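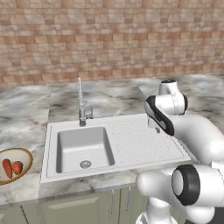

September
Von Gebhard Wallner

Suche Beiträge durchsuchen Suchbegriff eingeben

Das Wahlfach Robotik und Automatisierung beginnt das neue Schuljahr mit dem Projekt »Isolow«. An dieser Stelle informiert die Fachgruppe in kurzen Beiträgen über Inhalt, Ablauf und Zwischenstände. Zuständig für die Beiträge ist der Unterzeichnete.

Gegenstand des Projekts ist die Steuerung eines Roboterarms in einer simulierten Küche. Die Teilnehmenden planen Bewegungen über einer Arbeitsfläche mit Spüle, prüfen sie auf Kollisionen und dokumentieren die Ergebnisse. Gearbeitet wird in diesem Semester ausschließlich in der Simulation.

Die Fachgruppe hat sich bewusst für eine Küche entschieden. Ein leerer Tisch stellt an die Bahnplanung geringe Anforderungen. Eine Spüle mit tiefem Becken und hoher Armatur zwingt dazu, Abstände sorgfältig zu wählen und Zwischenpunkte zu setzen.

Aufgabe 1: Der Greifer wird aus der Ruhelage über die Abtropffläche geführt und dort mit der Öffnung nach unten gehalten. Die Armatur darf zu keinem Zeitpunkt berührt werden. Der Arm steht rechts von der Spüle, was die Auswahl der Gelenkstellungen merklich einschränkt.

Aufgabe 2: Ein Gegenstand wird aus der Schüssel am linken Ende der Arbeitsfläche aufgenommen und auf der Abtropffläche abgelegt. In der Standardszene liegen in der Schüssel zwei rot-orange Gemüsestücke, ein längliches und ein kürzeres, rundlicheres. Die Gruppen beginnen mit dem länglichen Stück.

Aufgabe 3: Wie Aufgabe 2, jedoch mit veränderter Ausgangslage der Gegenstände. Die Lage wird erst beim Start des Laufs festgelegt. Fest eingetragene Koordinaten führen hier nicht zum Ziel, und entsprechende Abgaben werden zur Überarbeitung zurückgegeben.

Als Lehrunterlage dient die von Ambros Moser verfasste Einführung in die Bahnplanung. Sie umfasst 123 Seiten und liegt im Kursordner »Schnyder«. Die Kapitel über Koordinatensysteme und inverse Kinematik sind vor der ersten praktischen Einheit zu lesen. Das Kapitel über Greifkräfte wird erst zu Aufgabe 2 benötigt.

Zum Wahlfach haben sich 69 Schülerinnen und Schüler angemeldet. Die Einteilung in acht Gruppen ist abgeschlossen und hängt im Gang vor dem Rechnerraum aus. Ein Gruppenwechsel ist bis zur zweiten Einheit möglich und bei Balthasar Tanner schriftlich zu beantragen.

Jede Gruppe erhält ein Kontingent von 800 Simulationsläufen für das gesamte Semester. Abgebrochene Läufe zählen mit. Es wird daher empfohlen, neue Bahnen zunächst in der Vorschau zu prüfen — diese belastet das Kontingent nicht.

Zwischenstand zur ersten Einheit: Alle Gruppen konnten die Szene laden und den Arm gelenkweise bewegen. Mehrere Gruppen meldeten, dass der Unterarm bei bestimmten Stellungen durch die Vorderkante der Arbeitsplatte fährt. Ursache war ein deaktiviertes Kollisionsmodell in der Vorlage. Die berichtigte Fassung steht im Kursordner bereit, die alte ist zu löschen.

Betroffene Gruppen erhalten die bis dahin verbrauchten Läufe gutgeschrieben. Ein gesonderter Antrag ist nicht erforderlich.

Hinweis zur Protokollführung: Zu jedem gewerteten Lauf gehören die Angabe der Ausgangsstellung, die Liste der Zwischenpunkte und eine kurze Begründung der gewählten Geschwindigkeit. Bildschirmaufnahmen ersetzen das Protokoll nicht. Vorlagen sind bei Rupert Wieser erhältlich.

Auf Nachfrage aus mehreren Gruppen wird klargestellt: Die Kameraperspektive der Simulation darf frei verändert werden. Die Maße der Kücheneinrichtung und der Standort des Arms dürfen nicht verändert werden. Farben und Oberflächen sind für die Wertung ohne Bedeutung.

Cristóvão Frade hat sich bereit erklärt, eine Gasteinheit zur Fehlersuche in Bewegungsprogrammen zu halten. Er ist als Softwareentwickler bei der Firma Orkonix tätig und hat das Wahlfach vor einigen Jahren selbst besucht. Die Teilnahme ist für alle Gruppen verpflichtend. Fragen können vorab über die Gruppensprecher eingereicht werden.

Zwischenstand zu Aufgabe 1: Die Gruppen Kellby und Nordseite haben gültige Lösungen vorgelegt. Beide führen den Greifer zunächst nach oben und erst danach seitlich über die Abtropffläche. Die Lösung der Gruppe Kellby kommt mit weniger Zwischenpunkten aus, fährt jedoch im letzten Abschnitt sehr dicht an der Armatur vorbei. Sie wird in der nächsten Einheit besprochen.

Die übrigen Gruppen werden gebeten, ihre Abgaben bis 16 Uhr am Tag vor der nächsten Einheit hochzuladen. Später eingelangte Programme werden angenommen, können in der Besprechung aber nicht mehr berücksichtigt werden.

Zur Bewertung: Das Programm und das Protokoll gehen zu gleichen Teilen in die Note ein. Ein Lauf, der scheitert und nachvollziehbar ausgewertet wurde, kann im Protokollteil die volle Punktezahl erreichen. Die Laufzeit des Programms wird erst ab Aufgabe 3 berücksichtigt.

Der Rechnerraum steht den Gruppen auch außerhalb der Einheiten bis 17 Uhr offen. Speisen und Getränke sind an den Arbeitsplätzen nicht gestattet. Laufende Simulationen sind vor dem Verlassen des Raums zu beenden, da die Lizenz andernfalls für die nachfolgende Gruppe gesperrt bleibt.

Rückfragen zu Aufgabe 2 nimmt Ambros Moser entgegen. Der nächste Beitrag folgt nach der Gasteinheit.

Zuletzt aktualisiert: September, 14:20 Uhr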